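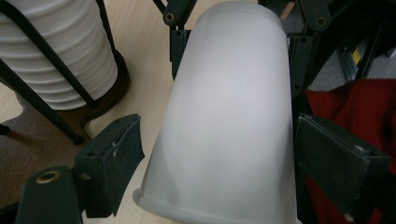 White cup between the green finger pads. The left pad is scuffed

The cup gripper at Pattinasarany's Ellstead workshop is back in use after a pad check, the firm said on 08/01/2021. It had run 4000 grips since the last one – 147 of them logged as slips.

Zahira Manurung, who looks after the cell, wiped both pads, went round the screws and reset the closing width. No new parts this time. "Pads wear before anything else does," she said. "Dust makes it worse. You get a slip, then another, then ten."
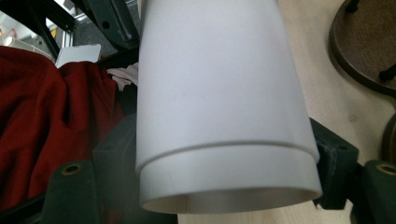 The cup with its open end down. Brass inserts show in both fingers

Threads in the brass inserts were checked too, all fine. Spare pads are on order from Pralten, part 617, and shoud arrive before the next check. Until then its a wipe every morning and a look at the slip log at night.

A second gripper, at Illard, gets the same treatment in September.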